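Facilities Service Desk – Kalora Community Centre
Ticket 2546
Category: Kitchen and servery equipment
Item: Wire cup rack, gold finish, with plastic cups
Location: Muvside Room
Priority: Low
Status: Resolved, monitoring

Summary of request

The Muvside Room reported that cups placed upside down on the new wire rack do not sit level. One cup leans against its neighbour, and on two occasions a cup has come off when the rack was carried by the handle. The requester asked whether the rack is faulty and should be returned to the supplier, Tsao, or whether the cups are unsuitable for it.

Background

The rack was issued in June with the light blue plastic cups from the Fulla range, which replaced the glass tumblers previously held in the room. The rack and the cups were ordered separately. The order notes do not record whether the cup size was checked against the rack before purchase.

The requester advised that the fault appears at the left end of the rack more often than at the right, and that it is more common when the rack has been filled in a hurry after an evening booking.

Initial response

The requester was asked to keep the rack in the room, to continue using the cups as normal and to refrain from bending the wire. An earlier rack of a different make was damaged by well-meant adjustment and could not be returned under warranty.

Troubleshooting log

1. Rack checked without cups. The rack was placed on the servery bench and pressed lightly at each corner of the base. No rocking was felt. It was turned end for end and the check was repeated, with the same result.

2. Rack checked on the floor. The concrete floor slopes slightly towards the drain in the storeroom, so the rack was tried both near the drain and well away from it. The slope made no difference to the way the cups sat.

3. Wire supports checked. Each looped support was compared with the one beside it by eye and then with a ruler. No support was found to be bent, and the joins with the base were sound.

4. Cups checked. The cups were stacked and turned on a flat surface. None had a warped rim. A cup that had leaned in one position sat properly when moved to another, which ruled out a fault in that cup.

5. Loading repeated. The rack was filled from the left, in the manner described by the requester. The fault was reproduced – the left cup tilts to the right and rests on the middle cup, while the right cup stands upright with a narrow gap beside it.

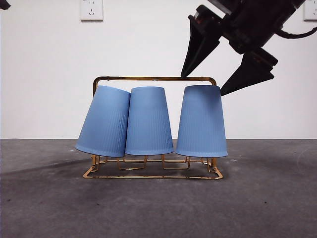

6. Loading order changed. The middle cup was placed first, followed by the two end cups. Each rim was lowered straight down over its support and let go only once it had settled. All cups stood level. The rack was then lifted by the handle, carried to the servery and back, and left for 30 minutes. No cup moved.

Finding

The rack is not considered faulty. The rim of the cup is wide in relation to the space allowed for it, and a cup that is put down at an angle can catch on the wire and remain there. The lean is easily missed when the user is looking down from above.

Action taken

The return request to Tsao has been withdrawn. A short notice has been fixed inside the servery cupboard door, reading: “Middle cup first. Lower straight down. Check for lean before lifting.” The equipment list now states that the rack is to be used with this size of cup only, and that larger cups are to be dried on the draining mat.

Users are reminded that the rack is intended for draining and short carries within the building – it should not be used to take cups out to the courtyard.

Follow-up

The ticket will remain under monitoring for 60 days. Should a cup lean after being loaded in the order given at step 6, please reply to this ticket and state which position was affected. A separate request should be lodged for any cracked cup or any damage to the gold finish.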